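Mellor Public Library
Meeting Room Reservations: Frequently Asked Questions

These answers apply to all rooms at the Mellor branch. Rules for the Tikar Street branch are posted on its own page.

Last updated Tuesday, October 4, 2022
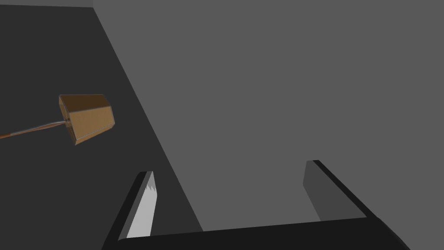
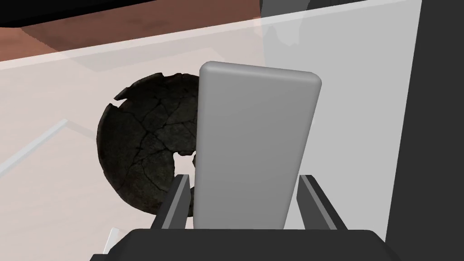
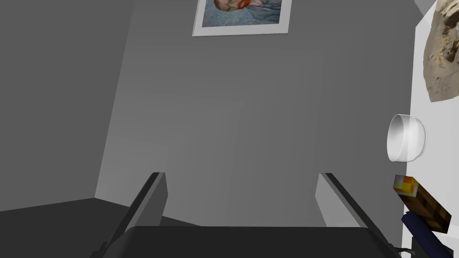
Who may reserve a room?
Any resident with a library card in good standing may reserve a room. The cardholder must be 18 or older and must be present for the whole meeting. Nonprofit groups may apply for a group card at the front desk.

How many people does each room hold?
The Amaral Room seats 67. The upstairs study room seats 10. Groups may not exceed these limits, and children are included in the count.

How far ahead can I book?
Requests are accepted up to 80 days before the meeting. Requests made less than two business days ahead must be made by telephone.

Is there a charge?
Meetings that are free and open to the public are not charged. Private meetings are charged $13 per hour, payable when the reservation is confirmed. Businesses may use the rooms at this rate but may not sell goods or collect orders on library property.

May we serve food?
Light refreshments and covered drinks are permitted in the Amaral Room only. Alcohol, candles and cooking equipment are not allowed in either room.

Can I hold a regular monthly meeting?
Yes. A group may reserve one meeting per month for up to six months. Standing reservations are not available in May, when both rooms are set aside for tax appeal hearings and the annual book sale.

What if I need to cancel?
Please notify the library at least 24 hours before the meeting. Fees are refunded in full when notice is given on time. A group that fails to appear twice in one year will lose its booking privileges for the next six months.

May we move the furniture?
Tables and chairs may be rearranged. They must be returned to the layout shown on the wall chart before the group leaves. Setup and cleanup time is part of the reserved period.

Whom do I contact if my request is denied?
Appeals should be made in writing to Firouzeh Nikzad, Head of Public Services. A written reply will be sent within 10 business days. Questions about group cards may be directed to Edvin Solheim at the front desk.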